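Some notes from gathering demonstrations for the Visholm pick-and-place policy. Thread, mostly for people who are about to start doing the same thing.

1/ Setup: two arms over one white table, a wrist camera on each, everything logged through Tiso. The first task is small on purpose. Pick a short rod out of a tray, place it in a box. One arm works per episode.

2/ Target was 2000 episodes. We are at almost that many recorded, fewer kept. An episode goes in the bin if the operator pauses for more than two seconds, regrasps without a cause, or bumps the tray. Pauses are the worst. The policy learns to wait and then waits forever.

3/ Start poses matter more than I budgeted for. Our first batch of 100 all began from the same home position. The trained policy was fine from home and useless from a few centimeters to the left. Now Jugah draws a random start pose over the table before each episode and the operator takes it from there.

4/ We also start with the fingers open to different widths. Fully open is the most common because that is what operators do without being told. 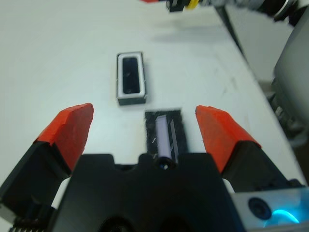

Wrist view, fingers open, with the pale rod in the black tray and the box farther up the table.

5/ Light rod on a dark tray is the easy contrast case. The reverse, dark rod on a light tray, went in on Thursday and grasp success dropped right away. Expected, but it needed measuring before we spent operator time on it.

6/ On keeping the second arm in view: we tried masking it out of the wrist images. No gain on held-out episodes, and the mask was one more thing to break. Removed it. The policy has to cope with a moving arm in the background anyway.

7/ Labels. Each episode gets one text instruction and a success flag set by the operator. A second person checks a sample of 139 per batch. Agreement on the last batch was 95 percent. Most of the disagreements were rods that ended up leaning on the rim of the box. We now call that a failure and it is written down.

8/ Storage note: record gripper width as a measured value as well as the command. We only had the command for the first week and those episodes can't tell you if the fingers closed on anything.

9/ Next is the same task at the Nokthorpe bench, same arms, different table and lighting. Plan is to fine-tune on a small batch there and see how far it gets. Will post the split and the failure list when the runs finish.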